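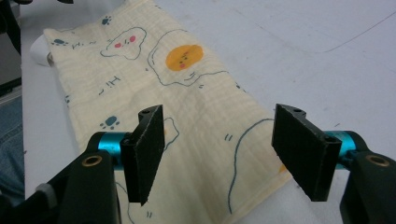 The Robot Will Fold It Eventually

Home | Features | Machines | Culture | Newsletter

By Rasmus Strazds
2023-10-24
28 comments | 1,886 shares

The cloth has a fried egg on it, and the egg has a face. It has pink cheeks and small dark eyes, and it looks very pleased to be a fried egg. I bring this up because I spent most of a morning with cloths of this sort, the thin crinkled muslin that new parents own by the drawerful, and the expression on that egg was the only thing in the building that never changed.

I had come to Tisix to find out whether a machine can do the laundry yet. I don't mean the washing, which machines took over long ago and to little thanks. I mean the part after the buzzer, when a warm heap of stuff has to become a stack of flat stuff. My own household solves this by keeping the heap on a chair and dressing from the chair.

Tisix rents the upper floor of a former shoe warehouse and employs people to teach grippers about fabric. The head of the cloth group is Deividas Sepp, a tall man with a very neat desk who answers most questions with "it depends on the cloth." After an hour I began asking him about other things, such as lunch, to see if I could get a different answer. Lunch also depended, though on the truck.

The gripper has two black fingers with fuzzy pads on their inner faces. A person holds the whole thing by hand, reaches out, and closes it on a bit of muslin. Then the person does this again. The thinking is that if you record enough human beings folding with robot fingers, a robot with the same fingers can study the results and pick up the knack. Sepp's group had logged 2,182 folds when I visited. I have probably done fewer than that in my life, and I had a head start.

They let me try. I can report that my own fingers, removed from the job and replaced with two padded jaws, turn out to have been doing a great deal of unpaid work. You can't feel the edge. You close on what you believe is one corner and find you have a corner and a pleat, or a corner and the layer under it, or nothing but a sense of purpose. On my third go I got the cloth folded in half, if you accept a generous idea of half. Sepp looked at it for a while and said it would be useful data, in the voice of a man putting a child's drawing on the refrigerator.

Muslin is a mean thing to start with. A cardboard box stays where you left it and has the same number of corners all day. Gauzy cotton has a new shape every time it is touched, and it will happily fold itself somewhere you weren't looking. The printed characters make it worse, or better, depending on whom you ask. A blue outline of a cloud can look a lot like the edge of something, and an orange yolk poking out from a fold is either a clue about which way up you are or a distraction. Sepp thinks the prints will help in the long run. One of his colleagues, who asked to be left out of this, would like to go back to plain gray.

So where does that leave the chair in my bedroom? I saw the robot proper in the next room, an arm bolted to a bench and running a program called Ralley. Given a square cloth laid out flat, it made a fold, paused long enough for me to check my phone, and made another. The whole business took 4 minutes. The result was tidy, and I would have been glad to own it. Then someone crumpled the same cloth and dropped it in front of the arm, and the arm picked it up, put it down, picked it up again, and eventually had to be stopped. I have had evenings like that.

Shop floors are further along, mainly because they cheat. Lorente, a linen service that washes for hotels, has folding machines the size of a delivery van, and they are fast. They also want one kind of sheet, fed in by a person, the same way every time. Ask one to deal with a pillowcase that has a sock in it and you will be filling out a form.

The home version keeps being announced anyway. Clanora, which sells a closet-shaped appliance by waiting list, told me in March that mine was nearly ready. You clip each shirt to the front yourself, by hand, one at a time. I timed this step with a borrowed demo unit and found I could have folded the shirt – badly, but I'd have been done.

Sepp folds his own laundry at home. I asked whether he was any good at it. He said it depends on the cloth.

Share this story | Comments (28) | More in Machines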